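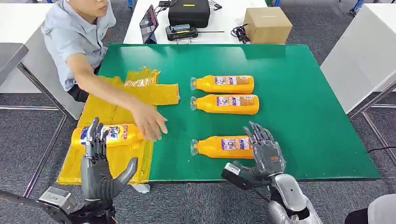

*The Wolde cell during setup. The left hand holds a detergent bottle over the yellow bags; three more bottles lie on the green table.*

The **Wolde cell** is a two-armed robot workcell for handling bottled household goods, operated by Jodden at its Hurside site. It uses two anthropomorphic hands on separate arms to pick filled plastic bottles from a flat table and transfer them to plastic bags. The cell was commissioned in February under Fuad Woldemariam, who also wrote its setup procedure. The name refers to the cell as a whole – arms, hands, table and control software – although site documents sometimes use it for the robot alone.

## Layout

The robot faces a green-topped work table. Bags are spread on the left side of the table and bottles are laid on the right, on their sides, with the long axis running across the robot's front. A second table, with a white top, stands on the far side and holds the tablet, the handheld controller and the controller's carrying case. Only the green table lies within the taught work area.

The attendant works from the left side of the green table, where the near bottles can be reached without stepping between the arms. The setup procedure calls for 400 mm of free floor on that side. Power and signal cables are routed along the floor to the right.

## Setup

Setup is carried out at the start of each shift and after any change of product. It has four stages.

1. **Homing.** Both arms are moved to the rest position and the joint readings are compared with stored values. The check sheet has 29 entries, most of them for the fingers.
2. **Table registration.** The fingertips of each hand are brought down to three marked points on the table. If the measured height differs from the stored height by more than 2 mm, the table feet are adjusted and the stage is repeated.
3. **Grip teaching.** The attendant places a bottle by hand, moves the hand onto it and stores the finger positions. Large and small bottles are stored as separate grips.
4. **Trial run.** The cell runs at reduced speed for 96 picks. A dropped bottle ends the trial, and grip teaching is repeated for that size.

Grip teaching takes up most of the setup time. A full bottle lying on its side can roll when the fingers first touch it, and the attendant may steady the cap end while the hand closes on the base. The procedure allows this only at teaching speed. Bottle spacing is also set at this stage. Two bottles may lie close together if the outer one is picked first, but the bottle nearest the robot needs a gap behind it for the thumb.

Bags are laid flat before teaching begins. Creases under a bottle change its resting height slightly, and the stored grip has to allow for this. Thin film bags also slide on the table top when a bottle is dragged, so all transfers are made by lifting.

## Routine care

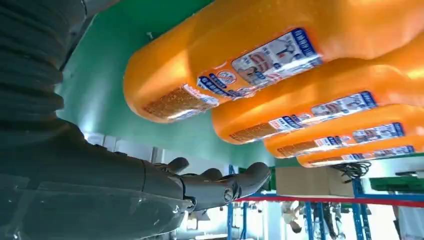 Cleaning is the main part of routine care, as detergent residue from bottle caps collects on the hands and hardens in the finger joints. The hands are wiped with a damp lint-free cloth at the end of each shift, and the joints are then moved through their full range with no load. Solvents are not used. The smooth part of the forearm is covered with clear plastic film, which wrinkles in use and is replaced when it lifts at an edge or reaches the wrist. Higher up the arm, the black corrugated sleeve is inspected for splits between the folds. A split sleeve is changed as a unit; taping is permitted only until the end of the shift. The seams between finger segments are checked by eye under a hand lamp, with the arm powered down.

The fasteners on the back of the hand and on the wrist mount are checked for tightness once a week. Woldemariam's procedure gives a separate torque value for each group and requires a paint mark across every fastener after tightening. A broken mark is entered in the log even if the fastener has not moved far enough to fail the torque check.

## Faults and repair

The service log for the cell held 177 entries when last reviewed on Sep 22, 2025. The largest group concerned finger position errors, in which a finger stops short of its commanded angle. The usual cause is residue in the joint, and cleaning followed by homing clears the error. If it returns within the same shift, the finger is removed and replaced from stock.

Thumb faults are handled differently. The thumb carries much of the bottle's weight during a lift, and wear in its base joint shows up as a slow downward rotation of the bottle in the hand. The thumb base is not repaired on site. The complete hand is taken off at the wrist, and a spare is fitted and registered on the table before grip teaching is repeated.

Wrist mounts are supplied by Irneck in left and right versions. They share a bolt pattern but differ in cable exit, and fitting the wrong version strains the cable when the forearm turns inward. Early mounts were unmarked – later ones have the side stamped next to the connector.

## Regripping check 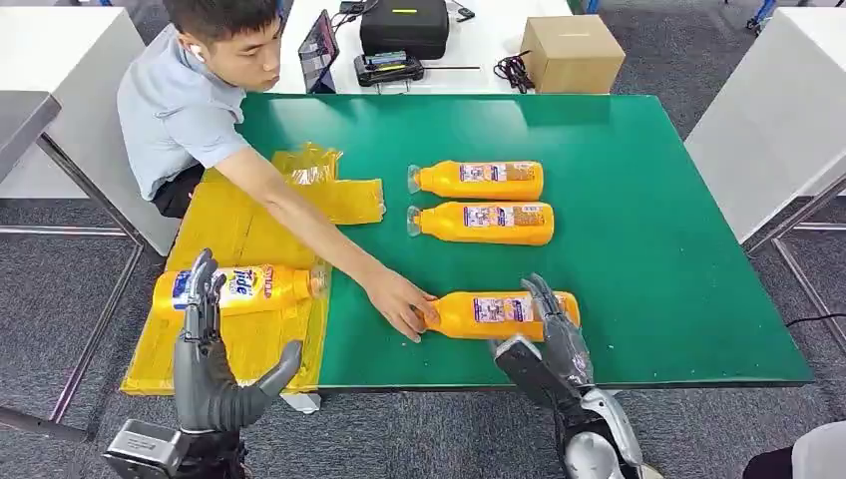

*Attendant's hand at the cap end of the lowest bottle, with the robot's right hand at the base.*

After a hand is replaced, a regripping check is made with one bottle of each size in use. The attendant holds the cap end while the fingers close over the base, then lets go before the lift. The bottle is raised 50 mm, held for ten seconds and set down again. Rotation is read against a strip of tape applied along the bottle. The check is made first with the replaced hand and then with the other, and both results are entered on the same sheet.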